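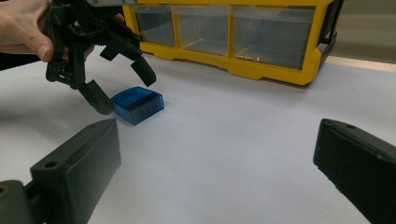 Support > Hand Grippers > Tetteh Pair > Set-Up Guide > Section 7

Section 7: Your first drawer session
Posted in May by the Kuresstead support desk
Print this page | E-mail this page

Okay, you've charged both grippers and paired them (if you haven't, go back to Section 2, I'll wait). Now for the fun part! I like to start new owners on a drawer organizer and one little box, and it's still what I practice on when I've been away from the kit for a while.

1. Cover the table with something plain and white. Tape the corners down so it doesn't creep.

2. Stand your organizer near the back edge with the drawers facing you. Leave yourself plenty of bare table in front, more than you think you need.

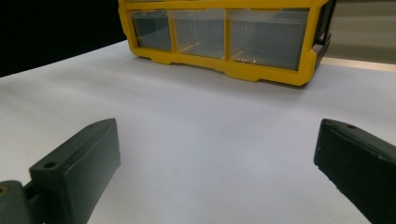 3. Squeeze each trigger all the way and let go. The fingers should close evenly and spring back wide. If one side lags, loosen the finger screw a quarter turn and try again.

NOTE: Clear drawers are harder work than solid ones. The tracking software that ships with the kit can lose a see-through edge under a bright lamp, so I bounce my light off the wall and get much better recordings that way.

4. Put your small box down in the open part of the table. Any light box will do, up to 100 grams.

5. Press Record on the left gripper, wait for the beep, then pick up the right one. Go slow! I mean really slow, like you're moving a full cup of coffee.
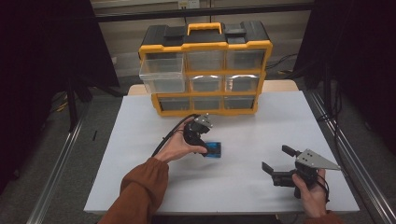 6. Keep both cables running back over your wrists and away from the fingers. I've snagged mine more times than I'd like to admit.

7. Run the whole move, drawer and box together, then press Record again to save. Do 25 of these before you touch any of the settings.

CAUTION: Don't yank a stuck drawer with the fingertips. The pads are glued on, and a hard sideways pull will peel them. Free the drawer by hand and start that run over.

CAUTION: Keep your own fingers out of the linkage when the gripper is closing. It pinches!

Spare pads are in the Herndale pouch, under the foam. Saving and naming your runs is in Section 8.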